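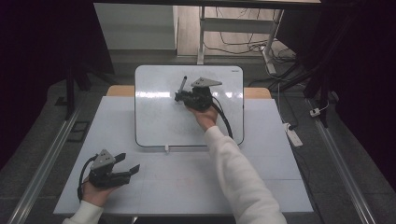

One gripper up at the board, the other waiting low over the table with its jaw open.

Print this page | E-mail this page

How to record whiteboard wiping examples with hand-held grippers

I get asked for this write-up every time somebody new starts at Kiltham, so I'm finally putting it on the page instead of typing it into chat again. It covers how I collect two-handed examples for a policy that wipes a whiteboard. You hold one gripper in each hand, do the job yourself, and the recording of your hands becomes the training data. You don't need to be a programmer. You do need patience and a chair you can push out of the way!

Set up the board first

I prop the whiteboard upright toward the back of the table and clip the bottom edge. Push on it with a finger before you start. If it rocks, fix the clip, or you'll spend the whole session chasing a board that slides away from you (I lost an entire Wednesday that way, and Rin Hirano still brings it up).

Smudges are fine – leave them. A board that gets scrubbed spotless before each take teaches the model about a board it will never meet again. Same with glare. I used to fuss with the lights until there wasn't a shiny spot anywhere, and the policy from that batch went to pieces as soon as we moved it next to a window. Now I shift the lamp between sets and let the bright patches land wherever they land.

Sort out the cables

Do this before you pick anything up. Each gripper has its own cable, and you want enough slack to reach all four corners of the board without a tug. Walk through the whole motion once with nothing recording. The cable on the board side likes to lie against the surface, and if it gets between your gripper and the mark you're wiping, stop and start the take over. Keep power cords down on the floor, and well away from your feet.

Check the mounting plates too. Ours are triangular, and if one has twisted since yesterday, every recorded angle is off by the same amount. You won't spot that in the replay. You'll spot it three days later, in a very bad mood.

Recording a take

1. Start with both grippers above the table and the jaws open. Hold still for 3 seconds. Our software, Howlader, uses that pause to find the beginning.

2. Pick up the eraser with your right gripper. Come in slowly and close all the way. A half grip looks okay and then the eraser spins on the first stroke.

3. Use the left one to steady the board if you need it. If you don't, park it low over the table and keep it there. Please don't wave it around while you're thinking – the model will learn to wave too.

4. Wipe from top to bottom with overlapping strokes. Go at a speed you'd call a little boring.

5. Put the eraser down, open the jaw, back away, hold still again.

If you fumble and recover, keep the take! I threw those out for months, and they were the ones I ended up wanting most. If you fumble and just give up, bin it.

How many do you need?

For a first try, 100 good takes on one board gets you something worth watching. For the version we run at the Clorkberg site I recorded 500, split over several sessions, and 82 of those got tossed when I reviewed them. Most were my own fault (sleeves, mainly – roll them up or wear something snug at the wrist if yours keep catching on the handle).

Change things between sets. Move the board a few inches, draw the marks in another corner, swap to a different pen color, let somebody taller or shorter have a turn. And take breaks. My strokes get short and choppy when my forearms are tired, and it shows up in the replay plain as day.

Label each set before you leave the room. I write down the board position, the lamp position and who was holding the grippers.

Last updated: July

Comments (3)

markerdust: Does the pause at the end really matter? I've been skipping it and my takes all import okay.

Rin Hirano: They import, but the last bit gets trimmed and you lose the release. Put it back in. Also it was a Wednesday AND the next morning.

tablenine: We tried this on the Mergate grippers and had to slow way down on step 2, otherwise the same steps worked. Any chance of a page on folding towels?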